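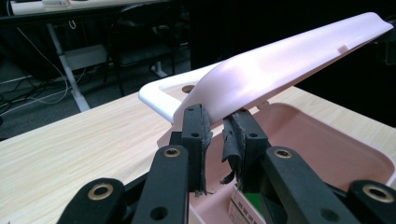
Shift work means that people take turns doing the same job at different times of the day. When one group of workers goes home, another group comes in and carries on. Hospitals do it, and so do fire stations, airports, and many factories. Plenty of ordinary things can be made this way. A plastic lid, like the long pale pink and white one in the picture, might come out of a machine at three in the afternoon or at three in the morning, and you could not tell which by looking at it. The people who run machines like that need to sleep, so they share the day between them.

Print this page | E-mail this page

What is a shift?

A shift is the block of time a person works. Many shifts last eight hours. There are 24 hours in a day, so three shifts of eight hours cover the whole day and night. They are often called the early shift, the late shift, and the night shift. An early shift might start at 6 a.m. and end at 2 p.m. The late shift goes from 2 p.m. to 10 p.m., and the night shift goes from 10 p.m. until 6 a.m.

Some workplaces use longer shifts of 12 hours. People who work 12-hour shifts usually come in on fewer days. A nurse might work three long days and then have several days off.

Why not just close at night?

Some places can close at night, and they do. Your school is one. Other places have to stay open. People get sick at night, and fires can start at any time. Water and electricity have to keep reaching houses even when everyone inside is asleep.

Other places stay open because stopping is hard. A glass furnace gets very hot and takes a long time to heat up again if it cools down, so glass factories usually keep theirs going all the time. Bakeries have a different problem. Bread sold at breakfast has to be baked before breakfast.

The Wuson bakery in Virkia is a place like that. It bakes 3,000 rolls every night and has 77 workers. Of those, 40 work at night. The first trucks leave at 4:30 a.m. By the time the shops open, the bakers are on their way home to bed.

Who decides who works when?

Each workplace has a schedule. It is a chart with names down one side and days across the top. A manager usually makes it and tries to share out the early starts and the weekends fairly. Workers need to see it ahead of time so they can plan birthdays, dentist visits, and who is picking up the children.

If two workers want to trade shifts, they can often do that, but they have to ask first. Otherwise the manager would not know who was coming in.

What is a handover?

At the end of a shift, the workers tell the next group what has been going on. This is called a handover. They might say that one oven is running too hot, or that a patient has asked for a second blanket. Many places write these things down in a book or on a computer as well. A handover may take only ten minutes.

Do people get paid more at night?

Often they do. Many employers pay extra for each hour worked at night or on a holiday. The extra money has different names, and one of them is a shift differential. If a worker gets 50 cents more for each hour and works eight hours, that adds up to four dollars for the night.

Is it hard to sleep in the daytime?

It can be. Your body has a kind of clock inside it that uses light to tell when to be awake. Night workers have to sleep when the sun is up and the street is noisy. Dark curtains help, and so do earplugs. It also helps if the rest of the family is quiet.

If someone in your home works nights, you can make a sign for the bedroom door. Put the time they want to get up on it, so everybody knows when they can be loud again.

Words to know

Shift: the block of time a person works.
Schedule: a chart that shows who works when.
Handover: passing on news to the next group of workers.
Day off: a day when a person is not on the schedule.

Print this page | E-mail this page

Copyright Vustier Children's Pages | Contact us | Back to top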